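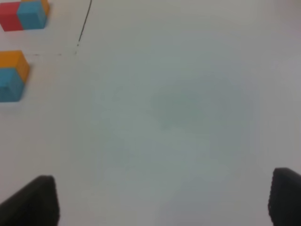
Caring for white laminate and painted work surfaces

Yellowing on a white surface has two common causes. The first is a film of cooking oil or hand cream that has oxidized in place. The second is ultraviolet damage to the coating itself. A film can be removed. UV damage can't, and scrubbing will only add a change in sheen to the change in colour.

To tell them apart, put a drop of dish detergent on a damp microfibre cloth and rub a patch the size of a coin for a minute. Rinse and dry. If the patch is lighter than its surroundings, you have a film.

Removing film

Mix 2 teaspoons of washing soda in a litre of warm water. Wear gloves. Wipe on, leave for 3 minutes, wipe off with plain water, then dry with a clean towel. Do not use this on bare aluminum trim, which it will darken. On painted MDF, skip the soda and stay with detergent.

Spot stains

Turmeric, tea: baking soda paste, no pressure, repeat as needed. Turmeric also fades in daylight over a few days.
Ballpoint: isopropyl alcohol on a cotton bud. Test first on paint, as latex softens.
Rust rings from tins: lemon juice under a wet paper towel. Rinse well.
Marker: alcohol, as above. Old marker may leave a grey shadow.

Melamine foam is an abrasive. It works on matte finishes and will dull gloss ones, usually in a patch that shows only when the light is low.

Edges and joins

Most failures start at the edge band. Once water gets behind it the core swells, and the swelling does not go down when the board dries. Check the front edge near the sink each January, when indoor air is driest and gaps are widest. Lift any loose section, scrape out the old glue, and reset it with contact cement. I use Bondex; apply to both faces, wait until it is no longer tacky to a knuckle, and press with a roller. Keep the join dry for 48 hours.

Repainted tops

Oil-based enamel yellows in dark rooms. A water-based urethane enamel holds its white better but takes weeks to reach full hardness. Lift appliances onto felt pads until then, and don't slide anything.

Marloes Timmermans wrote from Curnholm to ask about car wax on laminate. It gives a good shine and should be kept off any surface where food is prepared.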